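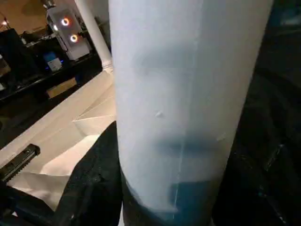 How many speakers can one Wadden amplifier run?

Three pairs, one pair to each zone. You can hang a fourth pair off the kitchen zone if you must, and the amplifier will put up with it, but it runs warm and the bass goes thin. If you need more than three rooms, buy a second amplifier and link the two with the short lead in the box.

Support > Multi-room audio > Common questions

Can I keep my old speakers?

Usually. Anything passive with a sensible impedance printed on the back will do. Active speakers with their own plug need the line output, and you'll have to turn on "fixed level" in the Truvura app or you will own two volume controls that disagree with each other.

Why does the music in the hall lag behind the lounge?

One of them is on wi-fi and the other is on a cable. Go to Rooms, then Timing, and nudge the wired room back until the echo goes. Martti Huttunen on our phone desk does his by standing in the doorway and clapping, and we've stopped arguing with him.

What cable should I buy?

Ordinary two-core copper speaker cable. Our installers get through a 254 metre drum of Poltska and have yet to hear a complaint from anyone's ears. Cable costing more than the amplifier is available elsewhere. 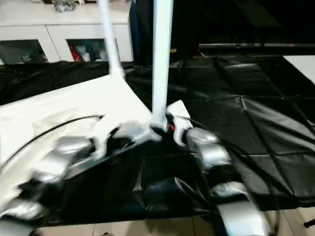 For runs under the floor, leave a spare metre at each end and label both. You will not remember which one is the bathroom.

How much of my own music will it hold?

The Melnyk server indexes from a shared folder or a USB drive. Rhys Te Moana tested it with his own collection of 3887 albums, which took most of a Sunday to scan and included more live prog than we had budgeted for. Smaller libraries are ready by the time the kettle has boiled.

Half my albums are filed under "Unknown Artist". Is it broken?

No, it's reading the tags you gave it in your student days. Fix them on a computer with any tag editor, then choose Rescan. Renaming the folders does nothing at all, however satisfying it feels.

Does it work if the internet goes down?

Your own music does. Streaming services don't, and neither does internet radio. The wall keypads carry on regardless.

Can I stop the children playing things in my bedroom?

Set a PIN on the room. Pick one they don't already use to unlock your phone.

What does a three-room installation cost?

Fitting is around £400 if the cables are already in the walls. If they aren't, we'd need to see the house first, and you may want to sit down.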